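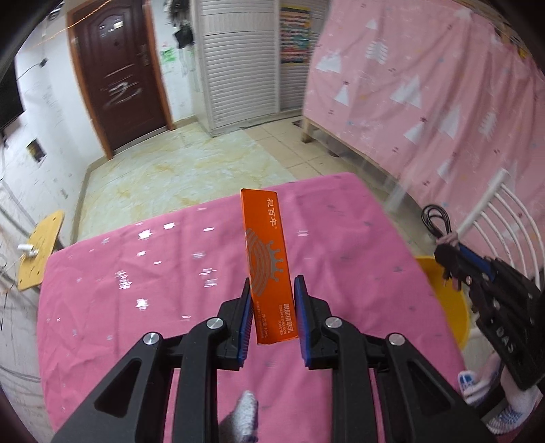 *Orange 10mL box, left gripper, over the star cloth.*

December, 9:40 pm

We passed 675 tonight!! I really didn't think we'd get there before the holidays, and now 1000 looks like something we could reach in a couple of weeks. Yaryna has the tally taped inside her notebook and drew a big wobbly circle around it.

Small boxes were the job all evening. I love the boxes. They're light, they have clean edges, and you can come at them standing up or lying flat, so every example ends up a little different. The blue pads grip cardboard so nicely if you close slowly. I still squeeze too early when I get excited (Remo's note from Narkov: "wait for the pads, THEN close"). Fair.

Tried passing from one hand to the other, 15 goes. Threw out 2 where I'd stalled halfway and just hovered there thinking. Joon-young says a pause like that gets learned along with everything else, and then the arm stands around thinking too. I laughed, but I've been much smoother since.

My wrists are sore and the gloves itch. Don't care. He ran last week's Heneck model on the bench arm and sent me the clip, and it tilts the box a little before setting it down, the way I do. My tilt! Watched it four times on the bus.

Tomorrow: bottles, and ask Geum-ok for fresh gloves.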